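Notary Guild of Brastow

The Notary Guild of Brastow is a self-governing professional body that licenses, trains and occasionally scolds the notaries of the river port of Brastow and the neighboring district of Clateo. It has 78 members, of whom 47 are in active practice. The rest keep their seals and attend the dinner.

Origins

The guild grew out of a quarrel over ink. Brastow's notaries used black and Clateo's used a brownish purple, and each town refused to record deeds written in the other's color. Merchants who owned land on both banks paid twice for everything. The two groups merged under a charter that permitted either ink and required both to be legible, a standard the guild has enforced with uneven enthusiasm.

Functions

Members certify signatures, draft land transfers and hold wills for safekeeping. The guild sets the entrance examination, keeps the register of seals and hears complaints. A notary may not certify a document for a relative, a business partner or, under a rule whose origin is lost, a ferry operator to whom the notary owes money. 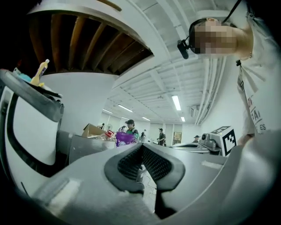
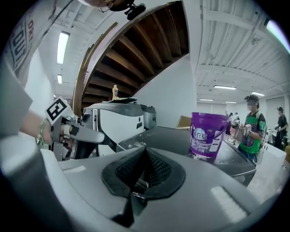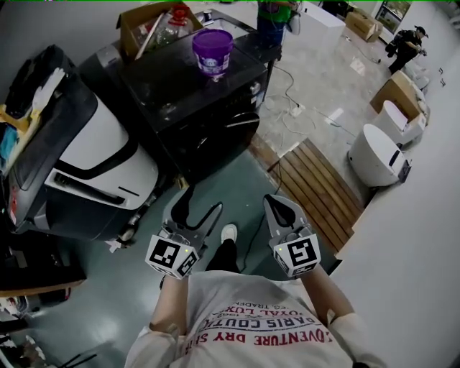

Hand-held grippers. The third view also shows marker cubes with black square patterns.

Discipline

Complaints go first to a panel of three members. Penalties range from a written warning to loss of the seal, which is filed across its face and returned to its former owner. Most complaints concern fees or delay. The best known, the Somboon Wharf case, concerned a lease certified twice on the same afternoon for different tenants. The notary argued that the wharf had two ends. The panel was unmoved, and the defense survives mainly as a local expression for a bad excuse.

Relations with the courts

The district court may overturn a guild ruling only on procedural grounds. It has done so 2 times, once after the panel met without a clerk and once after it met without the accused.

Criticism

The Woltow Report, a review of legal services in the district, found the guild's fees hard to predict and its complaint forms hard to find. The guild replied with a statement of about 50 pages, available on request during office hours. A shorter complaint form was adopted the following July. It must still be notarized.

See also

Clateo Land Registry
Somboon Wharf case
Woltow Report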